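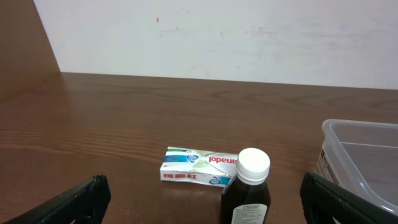
*Impi Saarela*

28th May

Budget day, more or less. I had promised myself I'd have the equipment list finished before lunch and of course I spent half the morning at the table with the Panadol box and the brown bottle instead, but I do think it helped (and it was a good deal nicer than the spreadsheet!).

What I wanted to settle is whether we buy a second pair of fingers or a whole new gripper. The Oseck quote for the gripper is still sitting in my inbox from February and I ought to ring them and check it stands. Spare fingers from Budovance are 169 a pair, delivery 5 on top, and they say 25 days, which I'd mentally stretch a bit, knowing how the last order went.

My feeling is fingers first. A flat little carton lying down and an upright bottle with a ribbed screw cap are very different things to get hold of, and with the bottle standing in front of the box there isn't much room to be clumsy. I'd love to try something slimmer before we commit the big money. If we still want the new gripper by autumn, then fine, it goes in the next round and I'll argue for it cheerfully.

Other things for the list, while I remember:

- clear plastic containers, same sort as the one on the right of the table, roughly 29 if Duser will do them as one lot
- a decent lamp, though the light is quite kind to the white cap as it is
- wall paint, small tin. The scuffs bother me more than they bother anyone else, I know, and there's that orangey-red speck too
- Ryu licence renewal, which I left off last year and had to beg for afterwards

Not asking for a new table. I'm fond of this one, shine and all, and I'd sooner put the money into fingers.

Still to do: ring Oseck, get the Duser price in writing, and find out whether delivery comes out of our line or the general one. If anybody reading this knows the answer to that last one, please pencil it in underneath.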